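Projects > Student Reports > Hand-Held Gripper Maintenance

Looking After the Miris Gripper
October 12, 2019 – by Mariama Osei

Our group got the job everyone else skipped – keeping one hand-held gripper, the Miris, in working shape for a whole term. I loved it! You learn a machine fast when you have to write its checklist.

The fingers ride on flat black links that turn on brass bushings. Our routine starts with the jaws open over the bench and nothing between them, so both rubber pads can be checked. The one on the right is the worse of the pair, with a strip of rubber peeling off it.
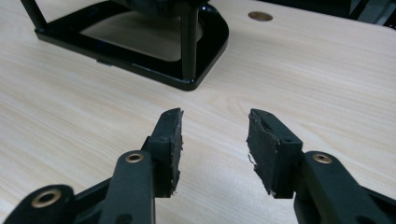

Philomena Darko thought we should replace both pads whenever one goes, because a fresh pad facing a tired one pulls the grip off center. We argued over that for most of a lab session and ended up writing it into the checklist her way.

Next comes the grip check. We use a foam clog for this – it's light, it squashes a little, and it has both smooth and ridged areas to try. Close slowly, hold the shoe upright, and watch how the fingertips sit on the foam. 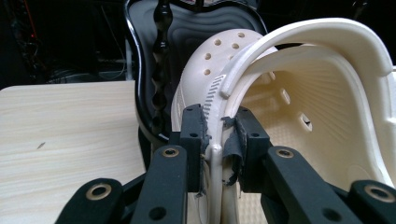 Fig. 2. Clog held upright by the sole; frayed pads on both fingertips.

The second grip is my favorite because it's fussier. One jaw goes inside the shoe and the other outside, so only the side wall gets pinched. If the links have any play in them, I find it's easier to feel here than with the whole sole in the jaws.
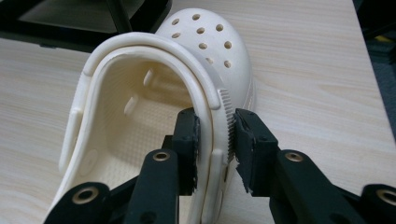
Parts and Upkeep Schedule

Pads are looked at every 7 days and bushings every 14. Kofi Annan keeps the log, and spare pads are in the Flornen drawer, bin 72. Please write down which side you changed! We'd still like to try a tougher rubber, and Mohammed-Awal Odoi has started cutting test strips.

Contact: Gitbridge Student Workshop | © 2019 | Back to top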